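Produce Label Survey, data card

Version 3. Price labels and shelf names for loose fruit, typed up from Hurnosstead market stalls. 399 rows, UTF-8, tab separated.

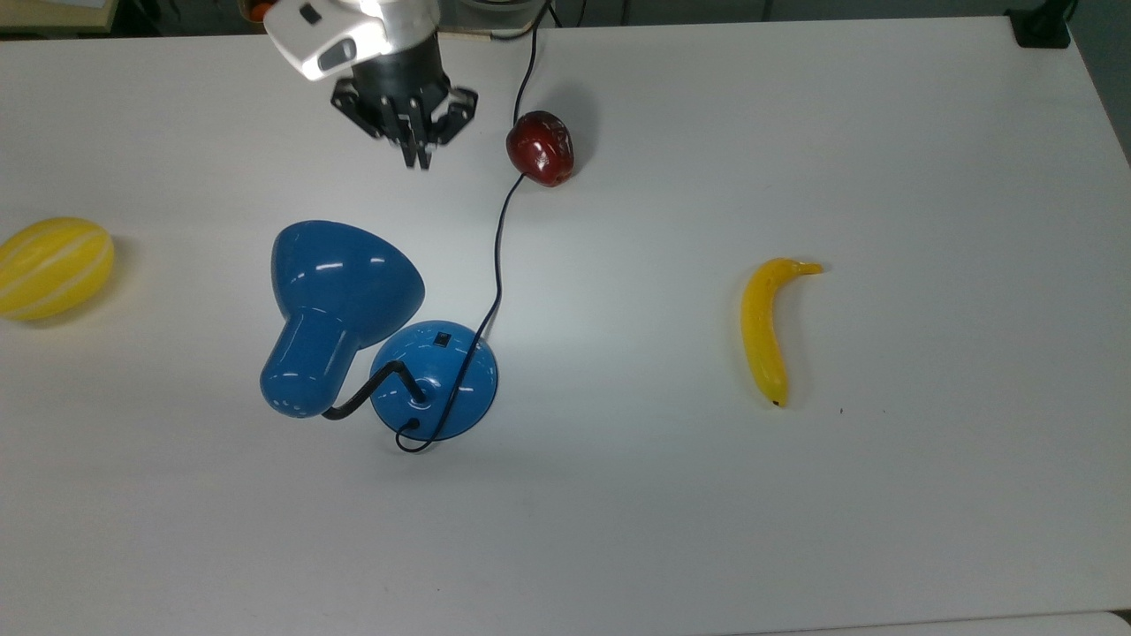

The field item_name keeps the seller's spelling. item_group is ours and is coarse. A red apple and a banana, as on the white tabletop, get the groups pome and banana; a striped yellow melon goes under melon whatever the stall calls it. Blank prices are stored as NA.

Known gaps: no stalls open after 4 p.m. 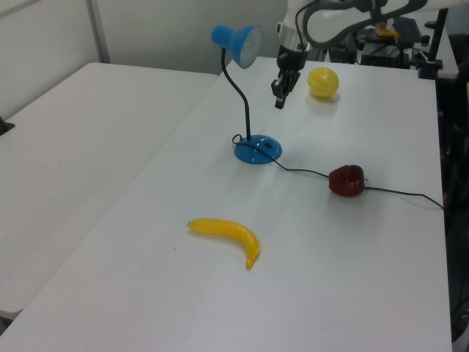
Esolon Text Records Team

Contact: Lihua Fu. Label checks: Amado Dimaculangan. Next update in July.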